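Wivora Shallow Plate, Round, Pink: Review

Last updated: 17 June 2026

The Wivora shallow plate is sold singly, in one size and a handful of colors. I bought the pink and have used it since October, mostly for bread, toast and cold food. What follows covers shape, surface, stability and cleaning, with a short comparison to the Grelari plate it replaced.

Shape

The center is flat and shallow, and the rim is slightly raised all the way round. A slice of bread lies flat without rocking. The rim holds crumbs and a spoonful of oil, but it does not hold soup or anything with a thin sauce, and the leaflet makes no claim that it should. Wivora gives the weight as 212 grams. My kitchen scale agrees.

The low rim has one drawback. On a smooth table there is little to get a fingertip under, so lifting the plate from flat takes a deliberate pinch at the edge. The Grelari has a taller rim and is easier to pick up, at the cost of usable space in the middle. 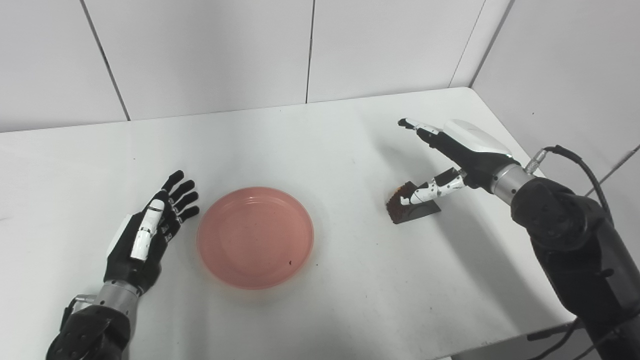 Bread is the main use in this house, and dense dark bread is the harder test. It sheds small hard crumbs that collect where the center meets the rim. On the Wivora the transition is gentle enough that a dry cloth clears them in one pass. The Grelari has a tighter corner there and needs a brush.

Surface and wear

The finish is matte. It does not glare under overhead light, and fingerprints are hard to find. The trade is that scuffs show. Mine picked up faint marks in the center within the first 30 washes, and they have not come out with baking soda or a nylon pad. They cannot be felt with a fingernail. Buyers who want a plate that keeps looking new should choose a glazed one.

The color is closer to salmon than to the pink on the Wivora website. It sits well on a white table, though dark specks are visible on it from across the room. I count this as useful for cleaning and mildly annoying otherwise.

Stability

I tested sliding on two tables, one glossy white and one oiled. Pushed at the rim with one finger, the empty plate moves easily on the glossy top. With food on it, it stays put under normal cutting pressure -- a serrated knife will still walk it sideways unless the rim is held. There is no grip ring underneath. The Annan version has one and costs more.

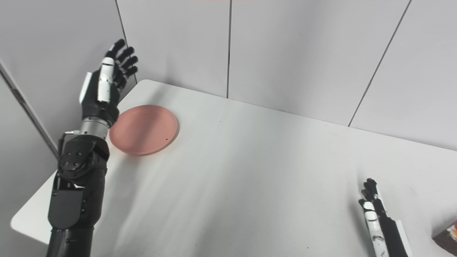 The pink plate on a white tabletop.

Cleaning

Dishwasher, top rack, no change in shape after eight months. By hand, warm water and ordinary soap are enough. Tomato stains need soaking for 10 minutes. Stacking is good: two Wivora plates nest with almost no gap, and neither has chipped.

Price and availability

I paid 30 dollars at Urkura, shipping included. Replacements in the same color were still in stock at last check.

Verdict

Good for bread, sandwiches and dry snacks. Too shallow for saucy meals. The matte surface marks early and then seems to stop. I would buy the pink again for daily use and keep something deeper beside it for dinner.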